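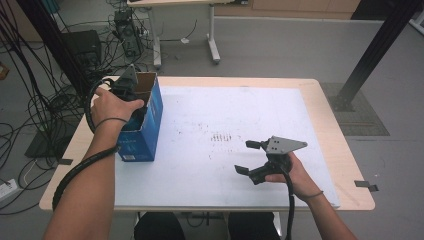 Catton Institute
Department of Retail and Distribution
Introduction to Packaging, Unit 4: Primary and Secondary Packaging
Instructor: Stuart Mellor

Scope of the unit

This unit covers the packaging of small consumer goods from the filling line to the store shelf. Students should read the chapter on paperboard before the lecture and bring their glossary sheets. Material marked "review" was covered in Unit 2 and will not be taught again, but it may be examined.

Levels of packaging (review)

Primary packaging is in direct contact with the product. A bottle, a tube, a blister and a foil pouch are all primary packages. Secondary packaging groups or encloses primary packages and usually carries the main printed message. The shipping case and the pallet load belong to the tertiary level. The same object can change level according to use. A paperboard carton is secondary when it holds a bottle of lotion and primary when it holds loose dry pasta.

Students often classify by material. The Department asks that classification be made by function in all written work.

Functions of the secondary package

The secondary package protects the product against crushing and abrasion, and it keeps light away from contents that fade. It also carries text that would not fit on the container itself, including directions, ingredients, the maker's address and the bar code. In many product classes the carton is the only surface on which a full list of ingredients can be set in a readable type size.

A carton must also stand. Shelf stability depends on the ratio of height to base, on the position of the contents, and on the squareness of the folded board. A tall carton with a narrow base may need an insert to keep the contents upright.
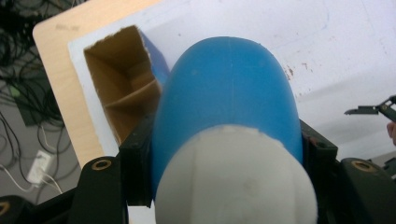

Closures are considered next. The straight tuck carton has both tuck flaps hinged on the same panel. The reverse tuck carton has them hinged on opposite panels, which generally allows the blanks to be placed more closely on the sheet. Straight tuck is often preferred where the front panel must show no raw board edge. Seal-end cartons are glued at both ends and are common where the line runs at high speed.

Board and print

White-lined board has a coated outer face for printing and an inner face that may be left gray or brown. Grain direction should be stated on every drawing submitted for this course. As a general rule the grain in a tuck carton runs around the body, at right angles to the vertical score lines, so that the panels resist bulging. Scores that follow the grain fold easily but give a weaker panel.

Case study: Tejada and Sakatari

The printed case packet compares two suppliers of skin care products. Tejada replaced its two-piece rigid box with a reverse tuck carton. Sakatari kept the rigid box and reduced the thickness of the board. Students should compare the two decisions with respect to material use, packing labor and appearance on the shelf — cost figures are in the appendix to the packet.
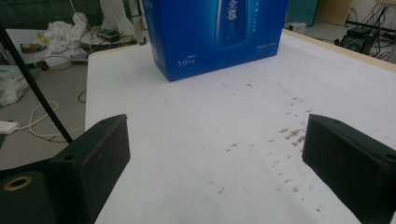 Fig. 3. White tabletop at close range.

Assignment

Submit a flat drawing of one carton of your choice, with all panels named and the grain direction marked, together with a written comparison of the case study suppliers. Drawings are to be left in the tray outside the Hokumham seminar room before 4 p.m. Late drawings require the signature of the instructor.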